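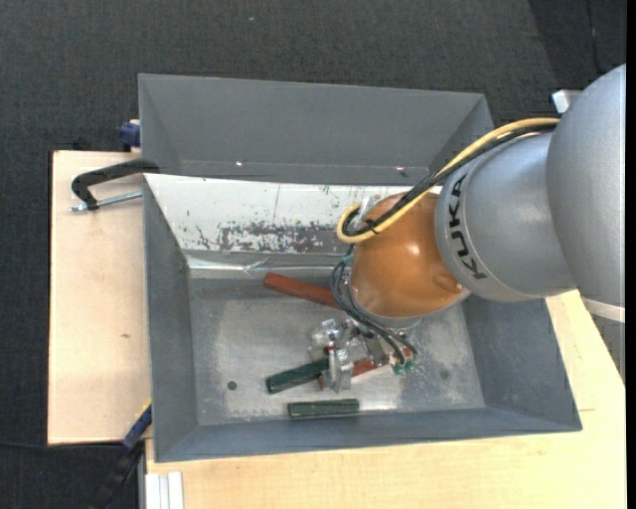
Print this page | E-mail this page

Fortin Bars and Bins, version 2
README
Last changed 11/29/19

What this is

Fortin is a set of layout records for bar-shaped parts lying in large gray bins. Each record says which bars were in a bin, what color they were, how they lay, and which ones touched or crossed. It was put together for the Rirkthorpe packing bench, where the question was how bars settle when they are tipped in without being lined up. Other people asked for copies, so it is written up here.

Contents

layouts.csv has one row per layout, 137 rows in all.
bars.csv has one row per bar per layout.
notes.txt has free text remarks, keyed by layout number.
checked.txt lists the 117 layouts that a second person went over. The rest have been read once only. Use them, but expect a slip here and there.

The bars

The bars are red or dark green. Color is the only thing the records use to tell kinds apart. Bars of the same color are treated as interchangeable and are not tracked from one layout to the next, so "red, upper" in one row may or may not be "red, upper" in the next.

Version 1 had the greens down as "black" in a few rows. These were fixed in April. If you have an older copy, throw it out.

The bins

Two bins stand one behind the other on a light wood work surface. They are called front and rear. Both are gray metal. The floor under the work surface is dark charcoal and has nothing to do with the records.

Position is written from the side where the front bin is nearest. "Rear wall" means the wall of that bin farthest from you, which for the front bin is the wall next to the second bin. This has caused confusion before. "Rear bin" and "rear wall" are different things, and the column names now say bin_id and near_wall.

Columns in bars.csv

layout: layout number
bin_id: front or rear
color: red or green
near_wall: front, rear, left, right or none
slant: level, down_right, down_left or upright
covered: yes, partly or no
touches: bar numbers, separated by spaces

Slant is judged by eye, left to right. A bar is level if you would call it level without thinking hard. Nothing was measured with a protractor, and we do not plan to.

Covered means that something lies or hangs over the bar so that part of it can't be seen. It does not say what. If an end was hidden, the slant was taken from the part showing and the remark "end hidden" goes in notes.txt.

Known problems

The first 50 layouts were written on paper and typed in later. Touches is blank for most of them. Blank does not mean none.

Bars lying tight against a wall are sometimes given as near_wall = none when the person writing was thinking of the corner instead. There is no corner value. Gillance asked for one and it may go into the next version.

Weights and lengths are not included. The Talivstead parts list has those and is kept separately.

Use

Copy it, change it, pass it on. Please keep this file with the others and say which version you used. Corrections should give the layout number and the bar number.

Print this page | E-mail this page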